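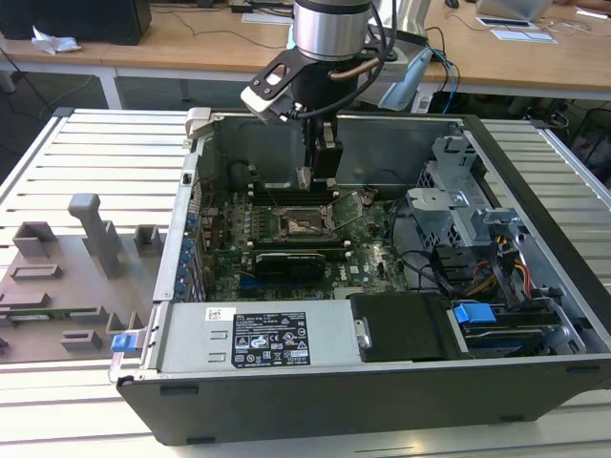
Gripper over the memory slots of an old Dell tower, open day at Vorkodby.

Home | Kitchen | Workshop | Garage | Ask Me

What I picked up at the robot open day
Jan 17, 2026

I went to the Vorkodby open day mostly for the free coffee and came home with a page of notes on working inside a PC. They had a robot arm doing the kind of job I do on my kitchen table twice a year (badly), and Hedvig Hovland, who ran the demo, was very patient with my questions!

First thing I'm stealing: lay the tower flat on its side. I've always worked with mine standing up, dropping screws into the bottom and swearing at them. Flat, you can see everything and nothing hangs off a slot by its own weight. Unplug it first, of course, and touch bare metal on the case before you touch anything else.

Second, have a proper place for small parts. They had a printed holder with slots next to the case. I'm using a muffin tin - 4 cups for screws, one for whatever I find under the fan.

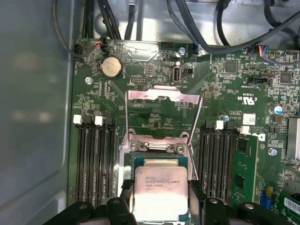
Now, processors. Hold the thing by its edges, keep it level, and get the metal load plate all the way up before you go anywhere near the socket. Match the little corner mark and let it sit down on its own. Don't push! Hedvig says to stop and look again if it doesn't want to drop in, and I wish I'd heard that in October, when I bent the pins on a board that cost me 127 dollars.

Wipe off old thermal paste with a coffee filter and a bit of rubbing alcohol (no fuzz, and they're cheap). Memory is the one part that does want a firm push, straight down, with the latches open first.

I also asked what an arm like that costs and then changed the subject. My magnetic screwdriver and I will manage for now.

Recent tips
- Getting coffee rings off a workbench
- My 55-cent drawer liner
- When to use 600 grit, and when to stop
- Sharpening kitchen scissors with foil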